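Prolto 結婚式用リングボックス・芳名帳セット 「Flonel」シリーズ

商品番号 867
税込 13,200円
在庫 あり(名入れなし) / 名入れありは受注製作

Flonel(フロネル)は、少人数の結婚式や会食、家族だけの挙式で使うことを想定した小物のセットです。指輪を置くリングボックス、ゲストに名前を書いてもらう芳名帳、誓いの言葉を読み上げるためのカード二枚、署名用のペンが一つの箱に入っています。式場の備品を借りずに挙式をする方、レストランや自宅、貸しスペースで式をする方からのご注文が中心です。

当店では以前、リングピローと芳名帳を別々に販売していました。並べたときに色が合わない、届く日がずれるというお問い合わせが続いたため、同じ生地と同じ糸でそろえたセットとして作り直したものが現在のFlonelです。旧商品のリングピロー(角型、丸型とも)は販売を終了しています。

セット内容

リングボックス 1個
芳名帳(本体と替え用紙) 1冊
誓いの言葉カード 2枚
結婚証明書用紙 2枚(予備1枚を含む)
署名用ペン 1本
収納箱 1個
説明書 1枚

リングボックスについて

布張りのふた付きの箱です。内側に指輪を差し込む溝が二本あり、結婚指輪を二本並べて立てられます。溝の幅は標準的な結婚指輪に合わせてあります。石の大きい婚約指輪も入りますが、高さのある石座の場合はふたが閉まらないことがあります。その場合はふたを開けたままお使いになるか、婚約指輪は別にお持ちください。

リングボーイやリングガールのお子さまに運んでもらう場合は、付属のリボンで指輪を留めてください。リボンは溝の奥の金具に通してあり、蝶結びにすると片手で引いてほどけます。固結びにすると式の途中で外れにくくなります。リハーサルで一度結んでみることをおすすめします。

箱の外寸は幅、奥行きとも13センチです。小さめの祭壇やサイドテーブルにも置けます。底には滑り止めの布を貼っています。

芳名帳について

綴じ紐をほどいて用紙を足せる和綴じ風の作りです。出荷時の用紙は42名分で、一頁に三名ずつ書けるように罫線を入れています。住所欄のある用紙と、名前とひとことだけの用紙の二種類があり、ご注文のときに選べます。

親族だけの式では住所欄は要らないというお客さまが多く、現在は名前とひとことだけの用紙を標準にしています。ご祝儀の記録と照らし合わせて使う予定の方は、住所欄ありをお選びください。混ぜてお入れすることもできます。備考欄に枚数をお書きください。

用紙は万年筆でもにじみにくい紙です。筆ペンは乾くまでに少し時間がかかるので、付属の吸い取り紙を間にはさんでから頁をめくってください。

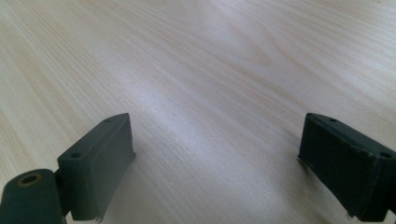
天板の木目。

誓いの言葉カードについて

二つ折りのカードです。外側は表紙、内側の右面に本文を書きます。左面は無地のままで、式のあとに写真を貼る方もいます。

文面は三種類の見本を説明書に載せています。二人で交互に読むもの、一人ずつ読むもの、立会人の問いかけに答える形のものです。そのまま書き写していただいても、途中を入れ替えていただいてもかまいません。読み上げにかかる時間は、見本の文章で一人一分ほどです。

印字をご希望の場合は、原稿を注文画面の入力欄に貼り付けてください。改行の位置はこちらで調整し、校正用の画像をメールでお送りします。ご返信をいただいてから印刷に入ります。校正のやりとりは二回まで無料です。

結婚証明書用紙について

人前式で使う用紙です。新郎新婦、立会人二名の署名欄と、日付、場所の記入欄があります。法律上の届出書ではありません。婚姻届は市区町村の窓口に別にご提出ください。

立会人を三名以上にする場合や、ゲスト全員に署名してもらう場合は、署名欄を増やした用紙に差し替えます。差し替えは無料ですが、名入れと同じ納期になります。

英語、中国語(繁体字)の併記にも対応しています。訳文は当店の定型文を使います。定型文の繁体字版はSze-wing Yipさんに訳をお願いしました。定型文以外の翻訳は承っていません。お客さまのほうで用意された訳文を印刷することはできます。

色と生地

生成り
灰みの青
くすんだ桃色
濃緑

四色とも綿と麻の混紡です。生地の織りに節があるため、小さな盛り上がりや色の濃い糸が見えることがあります。不良としての交換の対象にはなりませんのでご了承ください。画面の色と実物の色には差が出ます。会場のクロスやドレスと合わせたい方には生地見本をお送りしています(四色一組、送料込み200円)。見本のご返却は不要です。

濃緑は今年の11月出荷分から糸のロットが変わり、以前よりわずかに明るくなりました。以前に濃緑の芳名帳をお求めで、あとからリングボックスを買い足す方は、ご注文の前にお問い合わせください。

名入れ

リングボックスのふたの内側、芳名帳の表紙、収納箱の三か所に入れられます。書体は欧文二種、和文二種です。文字数は一か所につき欧文24字、和文12字まで。お二人の名前と挙式日を入れる方がほとんどです。

箔の色は金、銀、つや消しの白から選べます。生成りの生地に白の箔は読みにくくなります。それでもよいという方は備考欄に「白で了承」とお書きください。

名入れ料は三か所まとめて1,650円、一か所のみの場合は770円です。名入れ後の文字の変更、返品はできません。つづりの誤りは校正の段階でお確かめください。

納期

名入れなし 翌営業日に発送
名入れあり 校正のご返信から十営業日
誓いの言葉カードの印字あり 校正のご返信から十営業日
用紙の差し替えあり 十営業日

火曜日は工房の定休日で、校正の返信と発送をお休みしています。お急ぎの場合は名入れなしをお選びください。式場に直接お送りすることもできますが、式場によっては受け取りの期日が決まっていますので、先に担当の方へご確認をお願いします。送り先が式場の場合は、お二人のお名前と挙式日を宛名に併記します。

二人だけの式、家族だけの式で使う場合

ゲストが少ない式では、芳名帳を受付に置かず、食事の席で回して書いてもらう使い方があります。ペンが一本では足りなくなるので、替えのペン(一本440円)を一緒にご注文ください。

立会人のいない二人だけの式では、証明書の立会人欄を空けておくより、欄のない用紙に差し替えたほうが見た目が整います。撮影だけの式でも同じです。

式のことを周りに知らせずに準備している方のために、無地の外箱で発送しています。送り状の品名は「紙製品」です。別の品名をご希望のときは備考欄にお書きください。納品書の同封は初めから行っていません。必要な方はマイページから印刷できます。

後日あらためてお披露目の会を開く場合は、同じ芳名帳に替え用紙を足して使えます。替え用紙は12名分が一組で550円です。綴じ直しの手順は説明書の裏面にあります。

お手入れと保管

リングボックスは水洗いできません。汚れは固く絞った布で軽くたたいて落としてください。こすると生地が毛羽立ちます。花粉が付いたときは、濡らさずに粘着テープで取ってください。生花をそばに飾る場合、ゆりの花粉は取れにくいのでご注意ください。

長くしまっておく場合は、収納箱に入れて直射日光の当たらない場所に置いてください。箔の部分に防虫剤が触れると変色することがあります。

よくお寄せいただくご質問

リングボックスだけ買えますか。
買えます。商品番号が異なりますので、単品の頁からご注文ください。芳名帳の単品もあります。カードと証明書用紙の単品販売はしていません。

Chukwuのリングトレイと一緒に使えますか。
使えます。Chukwuの丸皿の大きいほうであれば、リングボックスを上に載せられます。小さいほうは箱がはみ出します。

芳名帳をゲストカードに替えられますか。
セットの中身の入れ替えは承っていません。ゲストカードは別の商品でご用意しています。

ギフト包装はできますか。
できます。包装紙は一種類、無料です。のしは内のしのみ対応しています。

海外への発送はできますか。
現在は国内のみです。

余った証明書用紙は返品できますか。
用紙のみの返品はできません。

送料と返品

送料は全国一律660円です。生地見本のみの場合は上記の料金に含まれます。同じ住所への複数注文は、発送前であればまとめられます。

名入れのない商品は、到着後八日以内で未使用の場合に返品を承ります。返送料はお客さまのご負担になります。箱の角のつぶれなど輸送中の破損は、当店の負担で交換します。外箱は捨てずに、商品と一緒に撮影した画像をお送りください。

関連商品

Rastar 署名用ペン 替え芯二本組 2,076円
Flonel 芳名帳 替え用紙 12名分 550円
Flonel リングボックス 単品
Flonel 生地見本 四色一組 200円

お問い合わせは注文画面の下のフォームからお願いします。受付は終日、返信は営業日の午前10時から午後4時までの間にお送りしています。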